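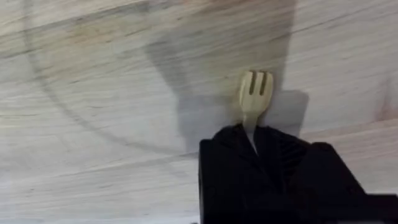
Handout 3 – Wooden surfaces and small tableware: looking, cleaning, laying

27 Jan 2019
Course notes, Tadville evening class, Care of Household Wood. Written up by the tutor

Pale board, pale fork. Start there today, it has most of what we need: long streaky grain, a warmer tan patch in it, and a thin dark curve that reads like part of a ring. Small fork with three blunt tines, cream to light yellow, very close in colour to the board behind it. Could be light wood, could be bamboo, could be plastic. Don't decide by eye. Come back to this in section 2.

1. Reading the surface

Look before you touch. Stand so the window is to one side, then move and look again. A shadow makes pale wood go grey and smoky and people write it down as a stain – every term, without fail. Move the lamp. If the grey moves, cross it out.

Words to use in your notebook:
Grain – the lines. Straight, sweeping, or broken up round a knot.
Patch – a change of colour with no clear edge. May be natural, may be old spill, may be heat.
Ring – curved line, whole or part. Note how much of the circle you can follow.
Scratch – has a depth. Fingernail test, lightly.
Finish – whatever is on top. Oil, wax, varnish, nothing.

Rings again, as promised last time. White or milky ring: damp caught in the finish, usually comes out. Dark ring: water or metal has got into the wood itself, much harder. Grey-brown and faint, as on the pale board, sits between the two and you can't call it from looking alone. Might even be a mark left by the edge of something round and not a drink at all. Write "ring, cause not known" and leave it. That is a proper answer and I will give you the mark for it.

Tan patches. Same caution. Pale woods often have warmer areas that were there when the tree was standing. Sand one of those and you get a dip in the table and the same patch at the bottom of it. I have a shelf at home that proves this.

2. What is the fork made of

Bring one of your own from the kitchen drawer if you have it. Tests in this order, gentlest first:

a) Weight in the hand. Plastic often feels slippery and a bit even all over. Wood has a drag to it.
b) Look at the end grain with the glass. Tips of the tines are best, and the very end of the handle. Bamboo shows little dots, wood shows lines or pores, plastic shows neither but may show a seam from the mould.
c) Tap on the table. Not scientific but you will get an ear for it.
d) One drop of water on the handle, wait, wipe. Bare wood darkens where the drop was. Oiled wood hardly does. Plastic does nothing.

No hot needles please. The book on the reading list says to and it is wrong for anything you want to keep.

Blunt tines – short, thick, rounded at the tips. Common on wooden forks, as thin wooden points snap or go furry. Fine for fruit, cake, cheese, pickles. Useless on a chop. When you look over a wooden fork check the gaps between the tines, as that is were food sits and where the first splits start.

3. Cleaning

Board or table top:
Crumbs off with a dry cloth, along the grain.
Damp cloth, well wrung. Drop of washing-up liquid if greasy.
Second damp cloth, clean water.
Dry straight away with a tea towel. Don't leave it to the air.
Stop and look. Most surfaces need no more than this.

Ring still there and the finish is oil or wax: soft cloth, small amount of the Cirkley wax, rub along the grain, leave till next morning, buff. Varnished: don't wax over it, come and ask.

Wooden fork or spoon:
Wash by hand, quickly. No soaking, no dishwasher.
Dry upright in a jar, tines up, air all round.
Furry? Fine paper, very light, then wipe, then food-safe oil. Wipe off what hasn't gone in after 90 minutes.
Split between the tines: throw it out. Glue is no good near food.

On grades of paper – I use the Plostness sheets, the softest in the pack. Somebody asked about the polishing papers at 2,000 and up, and the supplier list does go as far as 4,000. You dont need it. On bare pale wood it just closes the surface and the oil sits on top.

4. Laying pale things on a pale table

Half an hour on this, mostly practical. Problem: wood on wood vanishes. A cream fork on a cream board is hard to find at a glance, and worse for anyone whose sight isn't good. Ways round it:

Cloth or napkin underneath, any mid colour. Dark blue works, so does brick red.
A dark plate and the fork laid on the rim.
Stand the forks up in a glass or a mug, heads up. Takes less room and the shadows help pick them out.
A darker board from the Kazemi box, second shelf. Put it back after.

Try each under the ceiling light and then with the side lamp only. Note which you could see from the door. Photographs are fine but write the words too, phones brighten everything and lose the grain.

5. For next time

One page in the notebook on a wooden surface you own. Grain, patches, rings, finish, in that order. Sketch of any curved line, with how far round it goes. Then a short list of what you would do and what you'd leave be.

Bring: a wooden utensil, two soft cloths (old vests ideal), the glass, an apron. Wax and oil provided.

Reading: chapter on finishes, first half only. The section on French polish can wait, we get to it in October with the next group and you are welcome to sit in.

Oily cloths – spread flat to dry outside, never screwed up in the bin. They can catch fire on their own. Bucket of water by the back step if you're unsure.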